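Public Meeting and Lawful Assembly: Premises Inspection Checklist
Lomham Civil Liberties Group, Guden Hall
Inspected 18 February 2023 by Telma Ulloa. Legal notes by Baltasar Montecinos.

Status codes: S = satisfactory, A = action needed, N = not applicable.

Part 1. Permission and notice

1.1 Hire agreement signed by both parties. S
Comment: Clause on cancellation by the hall now requires written grounds. Copy held by Lorena Leiva.

1.2 Notice of procession given to police. N
Comment: Static meeting indoors. Notice will be needed if the March event moves off the premises. Route plan to be drafted first.

1.3 Public liability cover in force for the date. A
Comment: Certificate names the old address. Benítez to reissue.

Part 2. Room

2.1 Stated capacity displayed at the entrance. A
Comment: Sign says 400. Fire risk assessment says 209 seated. The lower figure applies until the hall corrects the sign.

2.2 Ceilings and walls free of visible damp, cracks or loose fittings. S
Comment: Checked in the main hall, side room and corridor. Stain reported last year in the corridor has been painted over; recheck after heavy rain.

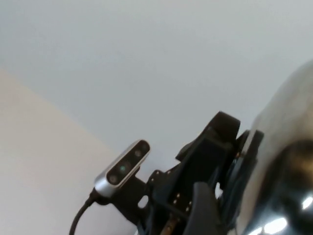 2.3 Exit routes clear and doors open without a key. A
Comment: Rear door bar stiff. Reported to the hall the same day.

2.4 Step-free access from street to seating. S
Comment: Ramp in place. Handrail firm.

Part 3. Stewards and police contact

3.1 Stewards briefed on powers and limits. A
Comment: 35 on the list, six not yet briefed. Stewards have no power to search or detain beyond that of any other person. Olga Sosa to run a second briefing.

3.2 Named contact for police enquiries. S
Comment: Bautista Retamal. All other stewards to refer officers to him and note the time.

3.3 Legal rights cards printed. S
Comment: 800 received from Pikodau. Wording on stop and search agreed by B. Montecinos. Old stock to be destroyed.

Part 4. Surfaces and records

4.1 Work surfaces sound, no sharp edges or heavy wear. S
Comment: Light marking is acceptable and need not be logged again.
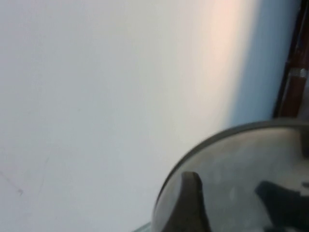
Pale surface, faint scuff at lower left.

4.2 Incident book present, pages numbered. S

4.3 Attendance data kept no longer than stated in the privacy notice. A
Comment: Sign-in sheets from two earlier meetings still in the cupboard. Shred and record.

Reinspection limited to items marked A. Signed sheet to L. Leiva.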